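Evening Baking Course, Handout 4
No-Yeast Snack Breads and Oat Bars

Welcome back, everybody! Last time we spent so long on pie dough that we never got to the oats, so tonight they get the whole evening, and I promise we'll finish with something to eat. Read this through once before you start measuring (I know, I know, you all want to get your hands in the bowl) and keep a pencil handy for the margins.

What we're making

Two things tonight. First, the Drultora, my name for the soft oat and date bar I've been baking in one form or another since I had my first kitchen. Second, a quick seeded soda loaf, the one we call the Åberg loaf in class. Both are forgiving, both keep well, and neither one asks you to wait for anything to rise.

For the Drultora bars

Rolled oats, 147 grams
Soft pitted dates, 100 grams
Almond butter, 4 big spoonfuls
Honey or maple syrup, 3 spoonfuls
A good pinch of salt
Cinnamon, as much as you like

You'll notice the oats are an odd number. I used to write 150, and the bars came out a touch dry every time, so one evening I started taking a little away and stopped when I liked the bite. If your scale won't settle on 147, please don't lose any sleep over it.

Chop the dates first and mash them with a fork until they look like thick jam. If they're stubborn, pour hot water over them, give them a few minutes, then drain them well. Stir in the almond butter and the honey, and only then the oats, salt and cinnamon. It will seem far too stiff at first. Keep going! Your arm will get tired just before it comes together.

Press the mixture into a lined pan with the back of a wet spoon, right into the corners, and bake at 325 degrees for 15 minutes. The edges should be just golden and the middle still soft. Let the bars cool completely in the pan before you cut them, and I do mean completely.
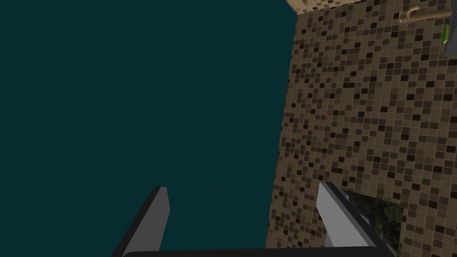

For the Åberg loaf

The loaf follows the usual soda bread pattern: flour, baking soda, salt and buttermilk, plus whatever seeds you have in the cupboard. I like sunflower and flax. Mix the dry things well, make a hole in the middle, pour in the buttermilk and stir with one hand, fingers spread, for as short a time as you can stand. A lumpy dough is fine. A smooth one has been worked too long and will bake up tough.

Shape it into a round, cut a deep cross in the top and get it into a hot oven right away. It's done when the bottom sounds hollow when you knock on it.

Storing

The bars keep a week in a tin with paper between the layers. The loaf is best the day you bake it and makes lovely toast after that. Both freeze nicely, sliced.

For next time

Please bake one of the two at home by Sunday and jot down what you changed. Bring a small jar with a lid, too, as we'll be starting on nut butters.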